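Roltby Hand Set

The Roltby Hand Set is a pair of hand-held grippers for recording manual tasks, sold by the firm Pravier. A person holds one gripper in each hand and does the task directly, and the recordings are later used for training robot arms. The set was first offered on Jun 22, 2018, at a price of 1530 dollars.

Design

Each gripper has two black fingers that end in flat pads. A gray triangular metal plate is fixed on top of the body with small screws, and a cable goes out from the back.

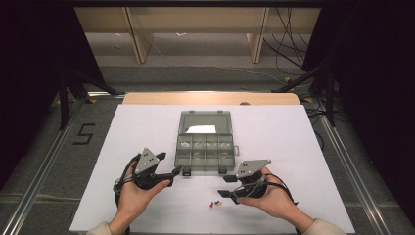
The weight of one gripper is 351 grams less than in the Ellery model, which came before it and had only one size of handle. The pads are held by screws and can be changed by the user. Pravier sells them in packs of 18.

Use

The maker supplies a guide with 11 practice tasks. Most of them are sorting tasks with small office goods and a plastic organizer box.

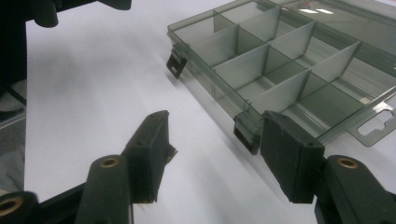 Small items are considered the most difficult part of the guide, and beginners are advised to start with larger ones. A training service in Cludport is offered together with the set.

Reception

The reviewer Anjana Munasinghe praised the comfortable handle but wrote that the pads lose their smooth surface too early. She also found the cables short for work at a wide table.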